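Oltcombe Reading Support Project: Interim Report to the Koller Fund
Reporting period: second half-year of the grant

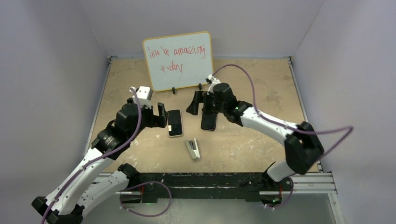

One parent at the Wundby site wrote on the feedback form that the weekly sessions had done more for her son's reading than a year of worksheets at home, but that she would like to know in advance which book he would be reading. Several other forms made the same request. Session plans now go out to families one week ahead at Wundby, and Flotard will follow next term.

1. Delivery

The project provides one-to-one and small-group reading support to children aged seven to ten at two sites, Wundby and Flotard. During the period we delivered 1,079 sessions against a target of 1,100. The shortfall falls entirely in December, when the Flotard building was closed for heating repairs. We offered replacement sessions at Wundby, but take-up was low. Travel between the two sites requires a change of bus, and most families did not consider it workable for a session of half an hour.

Enrollment at the end of the period stood at 119 children. The waiting list is longer at Flotard than at Wundby, and the gap has widened. We have moved one late-afternoon slot from Wundby to Flotard and will review the effect before the next report.

Attendance remains steady in the first half of each term and drops in the last two weeks. The same pattern appeared in the previous period. Reminder messages were tested with one group at Wundby. Attendance in that group held up slightly better, although the group is too small to support a firm conclusion.

2. Assessment

Children are assessed on entry and again after twelve weeks, using the same passage-reading and comprehension tasks. Second assessments are complete for the autumn intake except for 38 children, most of them at Flotard, whose assessments were delayed by the closure. These will be reported in the final report, and no average is given here for Flotard for that reason.

At Wundby, reading accuracy improved for most children. Comprehension scores moved less. Tutors report that many children now decode a passage without difficulty and then cannot say what happened in it. In response, the second half of each session has been changed: the tutor stops at set points in the text and asks the child to retell the last part before going on. The change was introduced after the autumn assessments, so the results in this report do not reflect it.

Short written feedback is now given at the end of every session. It was previously given only at the end of term. Tutors were asked to keep it to one or two lines and to refer to something specific in the day's reading where possible. Compliance is uneven and will be covered in the next tutor training day.

3. Staffing and training

One tutor left during the period and has been replaced. Tutor training was held twice, covering retelling methods and record keeping. The session record has been shortened from two pages to one — the second page was rarely filled in, and the data on it was not being used.

4. Budget

Spending is slightly under plan. Room hire at Flotard was not charged during the closure. Book purchases are over plan, as several titles in the lower reading bands had to be replaced earlier than expected. We ask the Fund to approve moving the unspent room hire to the book line. No change to the total is requested.

5. Risks

The lease on the Flotard room ends in June. The owner has indicated that renewal is likely, at a higher rate, but nothing is in writing. A second room in the same street has been viewed and is suitable, though it has no storage and books would have to be carried in each week.

6. Next period

Complete the delayed Flotard assessments by the end of February.
Send session plans to families at both sites.
Run one training day on written feedback and comprehension questions.
Confirm the Flotard room or sign for the alternative by April.

The final report will include attendance by site and by term, in the table format requested by the Fund.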